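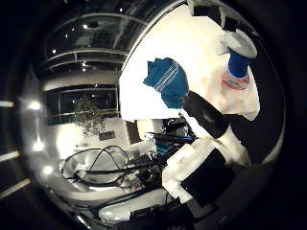 Skumari brings short documentaries to the small screen, with 38 films ready to watch on day one

New streaming service from Kanemine opens to viewers in the United States and Canada

CLINDAVANCE, June 2025 -- Kanemine today opened Skumari, a streaming home for short documentaries from small production houses around the world. Every film runs under half an hour, and we can't wait for people to start watching!

The opening lineup has 38 films, among them a portrait of a ferry crew on its last winter crossing, a look inside a town radio station that still broadcasts from a barn, and "Salt Road," a two-part story about a family of bakers who move across a desert. Many of these films played at a festival or two and then became very hard to find.

Skumari grew out of a trial run with almost 3,000 viewers, who watched on phones, tablets and TVs and told the team what they wanted more of. Food, work and family stories came out on top -- so the first batch leans that way, with music and nature films coming next. 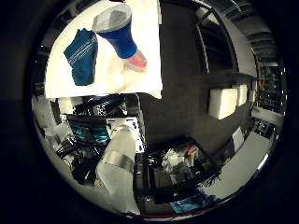 A striped teal cloth and a blue cup on a white tabletop.

Viewers can watch two films a month for free after signing up with an email address. A paid plan opens up the full library, with no ads on either plan. All films have English captions, and Spanish captions will be added in October.

Skumari is also teaming up with Ticona, the independent film distributor, which will supply new titles each month and help first-time directors get their work ready for streaming. Directors keep the rights to their films and can show them elsewhere at any time.

The app is available now for phones, tablets and most smart TVs, and the service also works in any web browser.

About Kanemine
Kanemine makes and runs streaming services for independent film. The company is based in Clindavance.

Media contact: Kanemine Press Office, Clindavance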